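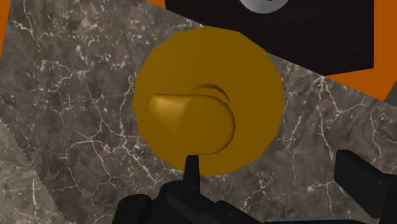
Yellow disc with raised grip, on gray marble.

November, notebook 12, Skemcombe bench

Glaze tests for the Karam tile order. Mixed the Sterken ochre base at 600 g dry, sieved twice, left it overnight. It had settled hard by morning — a pinch of bentonite next time. Dipped 17 tiles, three seconds each. Oona S. thinks two coats on the edges, I'd like to see one coat fired first.

Kiln log: slow start, held at the top for 12 minutes, lid shut until the next afternoon. Four tiles crawled near the corners, all from the dusty box. Wipe those down before dipping.

Still to do: ask Skorkix about the cobalt, reweigh the frit, relabel the buckets. Cone packs are nearly out. Tiles 5 and 9 are on the windowsill for Oona Leinonen.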